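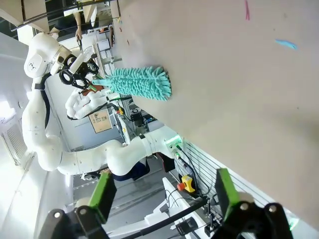
赫克内斯（Hekness）公布了Gondelum夹爪对比测试的第一轮结果。测试从去年秋天筹备，到今年春天收尾，比的是三款末端夹爪在同一件家务上的表现：握住一件软塌塌、手柄偏细、谁家柜子里都可能有一把的清洁工具，把一块竖立的大板面擦一遍。项目启动时，销售部门建议选一件“更有未来感”的任务，测试组考虑了一个下午，选了掸灰。于是在一块米色墙板前，黑色夹爪张着环形手指，握住一把蓝绿色雪尼尔掸子的手柄，把毛茸茸的掸头压在板面上，板上一道粉红、一道浅蓝，两处印子隔得不远，正好给评分员当参照。掸灰这件事在行业宣传片里很少出现，大概因为配上交响乐以后仍然像掸灰。

（2024年4月27日讯）三款夹爪分别是赫克内斯自家的环指夹爪、Skornari送测的平行双指夹爪，以及测试组用现成零件拼出来的一款对照夹爪。最后这款没有正式名称，内部表格里写作“三号”，外壳上的字是用记号笔写的。每款夹爪各做100次擦拭，中途不更换指垫，不重新标定，掸子掉了就记一次掉落，由人捡起来放回支架，计时不停。

结果如下。环指夹爪完成100次擦拭，掸子掉落六次，掉落全部发生在换向动作中。Skornari的平行双指夹爪掉落次数更少，在这一项上排名第一。本公司公关人员曾询问这句话能否放到附录，测试组的答复是附录已经满了。三号夹爪掉落40次，其中一次连同自己的一枚螺丝一起掉落，评分表为此临时加了一栏。

在接触力的稳定性上，名次倒了过来。雪尼尔掸头的绒条又厚又软，压得太轻只是从板面上拂过，压得太重，绒条会整个倒伏，手柄开始在指间打转。环指夹爪对手柄的偏转容忍度最高，即使手柄歪了，腕部也能在不松手的情况下把角度补回来。平行双指夹爪抓得紧，手柄一旦歪了就一直歪下去，直到程序结束，态度十分坚定。

“我们原来以为难点在视觉，”负责测试设计的Nhi Mạch说，“相机看墙板看得很清楚，看掸子就差一些。毛的边界在哪里，算法有算法的意见，掸子有掸子的意见。”她所在的小组为此准备了64组光照和摆放条件，每款夹爪都在这些条件下各跑过至少一次。其中最不受欢迎的一组是下午的斜射光，墙板上的反光会让接触点估计偏移约一指宽，足以让机械臂对着空气认真工作。

相机方面，测试组比较了腕部安装和固定支架安装两种方案。腕部相机离接触面近，力度不对时能较早看出绒条的变形，代价是自家的手指常年占着画面下方，另外还有线缆。固定相机视野干净，可惜机械臂一转身就把掸子挡得严严实实。最终方案两者都用，控制器根据遮挡程度切换。切换本身也会出错，出错的次数列在完整报告第四节，读者不必着急翻到那里。

控制器由Khải Giáp带领的团队调试。与上一版相比，新版把位置控制和力控制的切换点提前到掸头刚触到板面之时，擦拭起始段的抖动明显减少。Khải Giáp表示，调试期间最有用的一条改动只有一行，最没用的一条改动有两百多行，目前两条都还在代码库里。“删掉它需要开会，”他说，“留着它不需要。”

参与评分的人员在每次擦拭后检查板面残留，按统一表格打分，评分时不知道用的是哪一款夹爪。这项规定对三号夹爪效果有限，它运行时的声音在隔壁也能听见。

测试在赫克内斯的Chu试验区完成。三款夹爪使用相同的墙板、相同型号的掸子和相同的动作程序，掸子每完成25次擦拭更换一把。换下来的掸子保留供复查，存放在一个贴了标签的箱子里，目前还没有人提出复查申请。

第二轮测试定于5月开始，任务改为擦拭带横向凹槽的板面，并加入双臂配合：一只手扶板，另一只手擦。Skornari已确认继续送测，并询问能否自带掸子。测试组正在研究规则中是否有相关条款，初步看没有。三号夹爪也将参加，螺丝已经拧紧。

完整报告、评分表空白模板和64组条件的设置说明，可向赫克内斯新闻联络处索取。需要到Chu试验区参观的媒体请提前登记，并穿平底鞋。拍摄不限，采访机械臂恕不安排。

关于赫克内斯
赫克内斯从事机械臂末端工具和力控软件的开发，产品用于清洁、整理和轻型装配。Gondelum是公司发起的夹爪对比测试项目，向其他厂商开放送测，测试结果无论名次一律公布，包括本次。

新闻联络：赫克内斯新闻联络处
技术问题联络：Nhi Mạch（测试设计）、Khải Giáp（控制器）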